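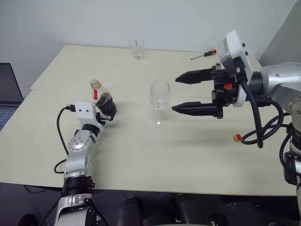 # About Zatengate

Zatengate tests whether machines can do ordinary chores. We work for people who are thinking of buying or building a robot for a kitchen, a laundry room, a stockroom or a packing bench, and who want to know what it will do on a normal afternoon with normal objects. We are based in Vuvville, on the ground floor of a former print works.

The company was started by Kobina Ankrah and Jong-dae Seok. Kobina spent his early working life running the back of house for a hotel, and Jong-dae repaired bottling equipment. They met over a machine that was supposed to sort cutlery and kept putting the teaspoons in with the dessert forks. It was returned to the supplier. The two of them kept talking about how it should have been tested before anyone paid for it, and Zatengate is what came of that.

## What we do

A client sends us a machine, or we run a task on our own two-arm bench. We write the chore down the way a manager would explain it to a new hire: clear the glasses, cap the bottle, put the screwdriver back. Then we run it many times over and record each attempt as done, done with help, or not done. We move things between attempts, because people move things.

Our current task list has 155 chores on it. Every one was put there by someone who does it for a living or does it at home. The list leans toward kitchens and small workshops, and we would like more from cleaners and shop staff. If you have a chore you think belongs on it, send it in.

Last year we logged 3,870 attempts. Clients get all of theirs, including the bad ones, with notes.

## Can they do it yet?

Some of it. This is the question we are asked most, usually by phone and usually by someone with a quote from a vendor on their desk.

Picking up one solid object from a clear surface and putting it down somewhere else is in decent shape. So is repeating the same move all day in a fixed spot, which factories have had for a long time. Trouble starts when the job calls for judgment about force, or when two hands have to cooperate.

Glassware is a good case. A stemmed glass is thin, it tips easily, and cameras have a hard time with clear things. Pouring into one from a small bottle means one arm has to tilt at the right speed and stop at the right moment. A person does it while talking. For a pair of arms it is several separate problems, and the cap on the bottle is one more. We keep wine glasses, tumblers and small bottles on the list for that reason, and we don't expect to take them off soon.

Cloth is still hard. Wet cloth is harder. Cables, bags, and anything that came out of a drawer with four other things attached to it are hard too. On a shop floor, we'd say the same of mixed bins and of packaging that has been opened once and pushed shut again.

Speed is a separate matter. A machine can finish a chore and still be no use if it takes eleven minutes to set down a tumbler. We report time for every attempt, and we put the time for a person next to it -- usually Kobina, who is quick.

## Arthur and Geltisent

Arthur is our scoring method. It is named after the street our first office was on. It is a printed sheet with 3 columns, and it has stayed on paper since we opened. The person watching the bench fills it in as the attempt happens, and it gets typed up after lunch.

Geltisent is our newsletter, sent out every other month to clients and anyone else who asks. It carries test results from our own bench, a few letters, and corrections when we have got something wrong. The May issue was mostly about jar lids. It now goes to 800 readers.

## How we work with clients

We charge by the bench day. We don't sell robots, and we take no commission from companies that do. If we think a cart, a better shelf or a second dishwasher would solve your problem for less, we will say so in the report. A few clients have gone that way.

Jong-dae handles bench bookings and anything mechanical. Kobina handles the task list, the reports and visits. Visitors are welcome before noon by arrangement; afternoons are kept for test runs. The entrance is on the yard side, past the loading door, and the bell has to be pressed hard.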